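Listenarchiv > Kanalnetz und Kläranlage > Betrieb > Re: Fernwirktechnik an kleinen Pumpwerken

Liebe Evdokia, liebe Mitlesende,

hab ganz herzlichen Dank für deine ausführliche Mail, und entschuldige bitte, dass ich erst jetzt zum Antworten komme. Bei uns ist der September traditionell der Monat, in dem alles gleichzeitig gewartet werden will, und dann war auch noch der Rechen in Ekero zweimal verstopft. Aber deine Frage ist mir die ganze Zeit im Kopf herumgegangen, und ich schreibe jetzt einfach mal auf, wie es bei uns in Zustlow gelaufen ist.

Evdokia Karamanlidis schrieb:
> Wir betreiben 18 Pumpwerke, von denen ein Teil noch
> per SMS meldet und ein Teil gar nicht. Die Kollegen fahren
> also weiterhin ihre Runde und schreiben Betriebsstunden ins
> Heft. Jetzt liegt uns ein Angebot von Zacharopoulos vor, alles
> auf ein gemeinsames Portal zu bringen. Hat jemand Erfahrung
> damit, vor allem mit gemischten Messgeräten? Wir haben
> Drucksonden, Radar und an zwei Stellen noch den guten alten
> Schwimmer.

Ach ja, die Schwimmer! Die haben wir auch noch, und ich würde sie dir auf keinen Fall ausreden wollen. Bei uns hängt in jedem Schacht neben der Sonde ein Schwimmerschalter für Hochwasser, der über einen eigenen Eingang an die Station geht und die Pumpe auch dann einschaltet, wenn die Steuerung gerade beleidigt ist. Lasst euch das ins Angebot schreiben, falls es nicht schon drinsteht.

Zu den gemischten Geräten: Das war weit weniger schlimm als befürchtet. Fast alles, was bei uns verbaut ist, gibt 4 bis 20 mA aus, und damit kommt jede Unterstation zurecht. Mühsam war die Skalierung. Bei drei Schächten stimmte der Messbereich in den Unterlagen nicht mit dem überein, was tatsächlich am Gerät eingestellt war (vermutlich hatte jemand die Sonde getauscht und den Zettel nicht nachgetragen), und so zeigte das Portal wochenlang einen Wasserstand an, den es in dem Schacht gar nicht geben konnte. Seitdem messen wir bei jeder Inbetriebnahme einmal mit dem Lot nach und tragen den Wert gleich ins Portal ein. Das dauert eine Viertelstunde und erspart einem viel Ärger.

Mit Zacharopoulos selbst haben wir nicht gearbeitet, da kann ich also leider nichts beitragen. Wir sind bei Lollmont gelandet, im Wesentlichen deshalb, weil wir dort die alten Datenlogger behalten durften. Fragt bei eurem Anbieter unbedingt nach, was mit den Rohdaten passiert, wenn ihr irgendwann wechseln wollt. Wir bekommen sie als CSV, monatlich, ohne Aufpreis, und das steht so im Vertrag. Zu den laufenden Kosten: Wir zahlen rund 3000 Euro im Jahr für Portal und Mobilfunkkarten zusammen, allerdings mit weniger Stationen als ihr. 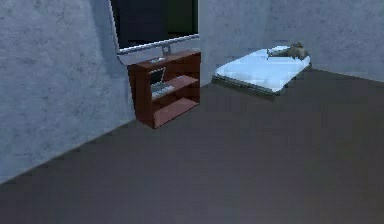
Was ich völlig unterschätzt hatte, waren die Alarme. In der ersten Woche kamen über 100 Meldungen, die meisten davon nachts, und der Bereitschaftsdienst hat mir das (verständlicherweise!) eine Weile nachgetragen. Wir haben dann alles, was bis sieben Uhr morgens warten kann, auf eine Sammelmeldung gelegt, dazu eine Verzögerung von fünf Minuten bei Kommunikationsausfällen. Hochwasser, Pumpenstörung und Netzausfall gehen weiterhin sofort raus. Unsere Prioritätenliste schicke ich dir gern direkt, sie passt auf eine Seite und ist mit ein paar handschriftlichen Ergänzungen verziert.

Ganz abgeschafft haben wir die Runde übrigens nicht. Alle zwei Wochen wird weiterhin jeder Schacht geöffnet, denn Fett und Feuchttücher meldet euch kein Portal der Welt. Nur das Heft mit den Betriebsstunden ist weg, und dem trauert inzwischen auch bei uns keiner mehr nach.

Wenn du magst, kommt doch einfach einmal mit zwei, drei Leuten vorbei und schaut euch das im laufenden Betrieb an. Kaffee ist immer da, und vormittags ab neun erwischt ihr mich am ehesten. Und falls hier noch jemand mitliest, der Radar in sehr engen Schächten betreibt: Wie haltet ihr die Störechos von der Leiter in den Griff? Daran knabbern wir nämlich noch.

Ganz herzliche Grüße in die Runde
Magdalini Fragkou
Abwasserbetrieb Zustlow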